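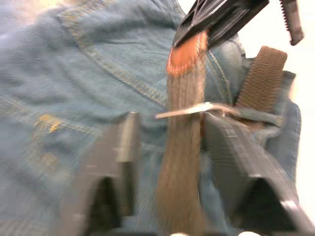 Page last updated: July

Threading a belt through a pair of jeans takes most adults less than a minute, and few of them could say afterward how they did it. For the manipulation group at Stammont, the task has become a useful measure of how far two-armed robots have come with soft materials, and of how far they still have to go.

The group's method, known as Vasex, divides the work between two learned systems. One controls large movements, such as bringing an arm over the table and choosing where to hold the cloth. The other takes over near the point of contact and relies mainly on a small camera close to the gripper. The handoff between the two is itself learned from demonstrations recorded by human operators.

"A belt and a waistband are both flexible, and each one changes the shape of the other," said Saturnino Alcaraz, who directs the research. "A plan made at the beginning of the task will be out of date by the time the first loop is reached. The system must be able to look again and revise its grip."

The group trained Vasex on 267 demonstrations and then tested it on garments that had not been used in training. Of the 16 test runs reported, two ended before the belt had passed the first loop. In both cases, the arm holding the fabric had pulled it tight and closed the loop against the denim. 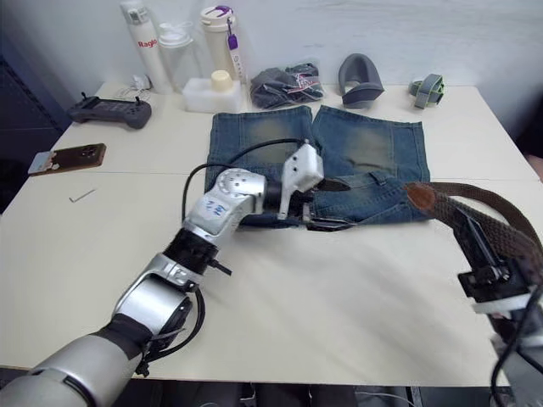
Holding the cloth firmly enough to resist the pull of the belt, yet with enough slack to keep the loop open, proved harder to learn than the threading motion. Early versions of the method treated the supporting arm as a clamp. It took hold of the waistband once and stayed there. The current version lets that arm shift its grip whenever the fabric begins to bunch, and the other arm waits until the movement is finished.

Declan Lenihan, who led the evaluation at the group's Toledo laboratory, attributes much of the improvement to this change. He cautions that the waiting makes the robot slow, and that a person working beside it would notice the pauses.

Buckles remain a separate problem. The prong is small, it moves freely, and a gripper can easily hide it from the cameras at the moment it matters most.
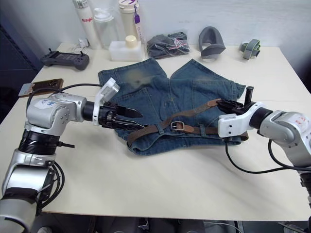
Next Steps at Fluvonberg

The work will continue at the group's partner site in Fluvonberg, where the same method will be applied to drawstrings and shoelaces.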